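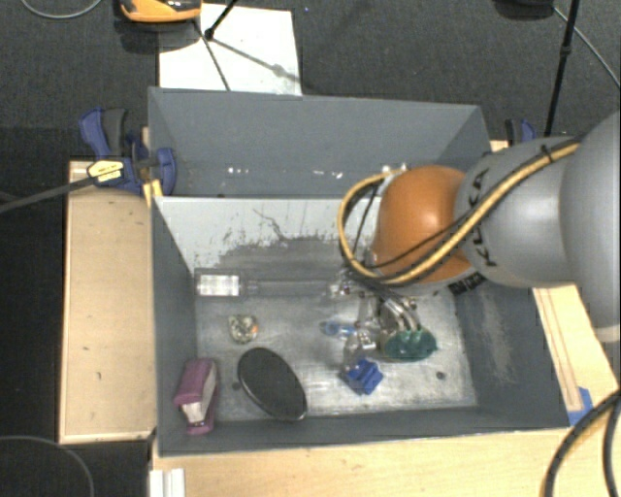 # The year I tried to stop buying things at night

I should say up front that I don't have a shopping problem. I have a one-in-the-morning problem, and the shops happen to be open then.

It started with a garlic press. Ours broke in May, and for a week I crushed garlic with the bottom of a mug, like a person in a cabin. Then one night I couldn't sleep, and I ordered a replacement from Flestora. Free shipping started a few dollars north of the garlic press, so I added a set of bag clips. Then I added a second set, in case the first set got lonely.

By the end of the summer I owned a label maker, a folding step stool, a lamp shaped like a smaller lamp, and enough bag clips to close every bag on the street. I only found out how bad it was when I searched my email for the words "your order" and got 677 results. Some of those were duplicates, because Flestora likes to tell you that your order is coming, then that it's still coming, then that it came. I took comfort in the duplicates for longer than I should have.

## The rules, such as they were

My first rule was a waiting period. Anything I wanted had to sit in the cart for 20 days. I picked the number because a month sounded like a punishment and two weeks sounded like something I could sleep through. It worked pretty well on clothes. It did nothing for kitchen stuff, where waiting just gave me time to read reviews and decide I needed the larger one.

My second rule was no phone in the bedroom. I bought an alarm clock so I could leave the phone downstairs. (Yes, I bought it at night. It's a Clokodton, it has one setting for the brightness, and that setting is airport.) I now sleep with a sock over it.

The third rule was that I had to write down why I wanted the thing. I recommend this if you enjoy meeting yourself. Under a $209 cordless vacuum I had written "the corners." Under a set of linen napkins, "if people come." People have come to our house maybe four times since, and every one of them used a paper towel and seemed happy.

## Returns

I had always thought of returns as the safety net. You order it, you look at it, you send it back, no harm done. What you really end up with is a hallway full of boxes waiting for you to become the kind of person who goes to the drop-off counter.

Our nearest counter is in the back of the hardware store on Wollgate, past the paint. It closes at five, and it also closes for lunch, at an hour I've never managed to predict. The napkins made that trip three times before they made it stick. The lamp is still here. I missed the window on it, and my wife has started calling it the heirloom.

## Where it stands

I still buy things. I bought a coffee grinder from Mosquera last month, in broad daylight, in an actual store, where I had to carry it to the car past other adults. It's loud and I like it a lot.

The email search is up to 918 now, but that includes the returns - at least I think it does, and I'm not going to check. The bag clips are holding up fine. If you live anywhere near me and would like some, please say so.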